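In Defense of the Far Side of the Table
by Anayeli Ponce

My aunt had a dining table that could seat ten, and in all the years I ate at it I never saw more than half of the wood. The rest belonged to what she called the residents. There was a radio, a bowl of keys, the good scissors, a stack of church bulletins, and a jade plant that had been repotted so many times it had opinions about it. When company came, the residents moved to the sideboard for the evening, and by breakfast they had all come home again.

I have been thinking about her table because of an article a friend sent me in June, meaning well, I'm sure. It was one of those pieces on the discipline of the clear surface. Every flat place in the house was to be emptied before bed, every night, and wiped down, and left that way. The writer kept a log and had reached 164 evenings in a row. I read it at my own table with my coffee in one hand, having pushed the mail back with my elbow to make room for the phone, and I felt the way you feel when someone praises a diet while you are buttering toast.

Let me be fair to her. I don't like a mess any more than she does. I have lived with one, in the apartment on Bermúdez Street, where the table was where everything landed and nothing ever left, and I ate standing at the counter for most of a winter. A table you can't eat on has stopped being a table. If you have to dig for a place to set down a plate, then by all means get a box and be ruthless, and I'll come over and hold the box.

But there is a great deal of country between that and a bare board, and I think most of us are happiest living somewhere in the middle of it. My own rule, if you can call it one, is that the near side is for work and the far side is for company. The near side gets cleared. Dinner happens there, and homework used to, and the taxes, and the one jigsaw puzzle a year (the last was 1008 pieces, an odd number for a puzzle, and all of them sky). The far side, up by the wall, is allowed to keep a few things for no better reason than that I like to look up and find them.
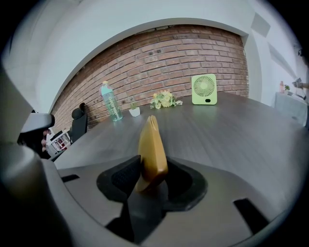

Water bottle, potted plant and artificial flowers, up by the brick.

I want to say a word for each of them, because they are just the sort of things the clear-surface people would have put away by now.

Take the water bottle. A water bottle has a place, we're told, and the place is a cabinet. Well, I have put water bottles in cabinets, and I can report that I then drank no water. The thing has to be standing where I can see it, looking a little reproachful. My husband used to fill one for me before he left in the morning and set it on the table without saying anything, and there was more kindness in that than in a good many speeches. I have never been able to think of a bottle on a table as clutter since.

Then the plant. A small one in a white pot with a few thin leaves is no showpiece, and I love it for that. Big plants are furniture. You arrange the room for them, and you apologize to them when you travel. A small plant on a table is more like a neighbor, somebody you nod to. I bought my first one at Hornari, the garden place out past the feed store, from a girl who told me frankly that it probably wouldn't live. It lived for nine years on tap water and conversation.

And the flowers, which are artificial, and which I expect to get letters about. I used to be a snob on this subject. I believed that a flower that couldn't die had no business in a house. Then my neighbor Tino, who is eighty-one and whose hands are not what they were, started keeping silk roses on his table, and I asked him (rudely, I see now) whether he didn't miss the real ones. He said he missed his wife, who grew the real ones, and that these were the right color. I went home and thought about that for quite a while. Pale yellow and cream, on a dark table against brick, will warm up the dullest afternoon you have, and they won't mind if you forget them. They don't need a vase, either. I like them lying down, the way you'd set flowers when you came in and went to answer the phone.

Would I take these things off if you came to supper? Some of them, yes. I'd slide the bottle over and put the flowers somewhere they wouldn't get gravy on them. That is just manners, and my aunt would have done the same. The trouble with the nightly clearing is that it treats every evening as if guests were coming and leaves nobody at home. I had a rental like that once, for two weeks, a lovely place with a long white Gelovgate table and not one object on it, and I kept setting my glasses down in the middle just to see something there.

So I wrote back to my friend and thanked her for the article. I told her I would try harder with the mail, and I have, mostly. The bills go in the drawer now. The elbow has less to push. But the far side is staying as it is, and if she comes by this weekend she can have the chair that faces it.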